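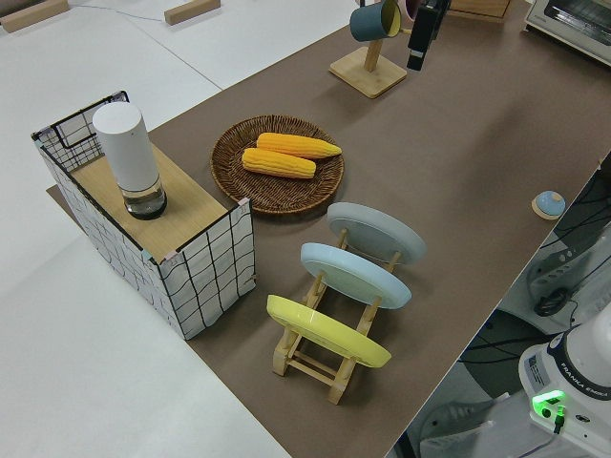

Every January the storage industry decides I have a problem, and every January I half believe it. The emails start around New Year's and by the third week I have been told that my closets are stressing me out, that my kitchen drawers are costing me money, and that the cure is a set of matching bins. I own enough bins to have an opinion. Take the white fabric kind with the black grid printed on it and a wire edge around the top. It's a fine box. Put a board across it and you have a little table, and once there's something standing on the board you are never going to look inside that box again. I don't count that as organized. I'd call it hiding things at a slightly higher elevation.

Fri 26 January

What set me off this time was the Flindex trial. Flindex, if you've been spared, is a home inventory app. You go through your house, enter what you own and which container it lives in, and then when you need the tape measure you ask your phone. The free trial is 14 days. I signed up mostly to be able to complain about it with some authority, and I'd like to report that I was fair.

I was pretty fair.

The first evening was fun, I'll admit. I did the hall closet and the cabinet over the fridge and felt like I was running a small museum. The second evening I did the desk and noticed I was spending longer typing in the batteries than I have ever spent looking for batteries. By the fifth I had stopped entering anything smaller than a shoe. The app noticed and sent me a message saying my home was "losing momentum."

Here is my basic trouble with it. The app claims you will save hours a year by not hunting for things. Fine, where does that number come from? I went looking and found a page on their site that said "research shows" and linked to another page on their site. That one linked to a survey, and the survey asked people to guess how much time they spent looking for stuff. I have no idea how much time I spend looking for stuff. If you caught me on a day when I couldn't find my keys I'd tell you my entire adult life.

And the app only works if things go back where the app thinks they are. If I were a person who put the scissors back, I would know where the scissors were. The people who could keep it up don't need it. I've made this argument to several friends and they all said some version of "but it would be nice for the Christmas decorations," and okay, yes, it might be nice for the Christmas decorations. They're in the attic. I know that without a subscription.

The other thing I want to grumble about is the one-touch rule, which is everywhere again. You're supposed to handle every item only once: mail comes in, you deal with it, done. I tried it for a month last April and what happened was that I stood in the kitchen holding a letter from the insurance company that I couldn't answer until I'd called them, and they were closed. So what do I do, keep holding it? The rule has no place for things that aren't finished yet, and most of what's lying around my house isn't finished yet. The library book is half read and the jacket needs a button. Those shoes are going back to the store, or they were, before the return window closed.

Then there's buying your way out of it. I priced a full closet system from Lalutwood, the one with the sliding trays and the soft gray liners, and it came to $849 before installation. For one closet! I took a hard look at what's in that closet and I don't think the contents would bring $849 if you threw in the vacuum cleaner. They do offer a "starter" package, but it doesn't include the doors, and the doors are the part that lets you stop looking at it.

I'm not against all of it. I've gotten rid of a lot over the years and I don't miss any of it except a fondue pot. I do think hooks are underrated. A hook asks very little of you, and I've put five of them by the back door and they are all in use all the time. Compare that to the label maker, which made labels for one weekend and now lives in a bin labeled CABLES.

What I'd like to see, and won't, is somebody going back to these houses a year later. All the shows stop on the day of the reveal, when the pasta has just gone into the jars. I want to know what's in the jars in November. My guess is that some of them still have pasta and the rest have rubber bands and a dead flashlight, and the bag of pasta is on top of the fridge with a clothespin on it.

Anyway, I canceled Flindex on day 13. It wanted a reason and gave me a list, and none of the choices was "I found the tape measure." I picked "Other." It was in the car, by the way, which wasn't one of the containers.

Next time I'll get to the comments on the mattress post. There were more of those than I expected, and a few of you are very angry about foam.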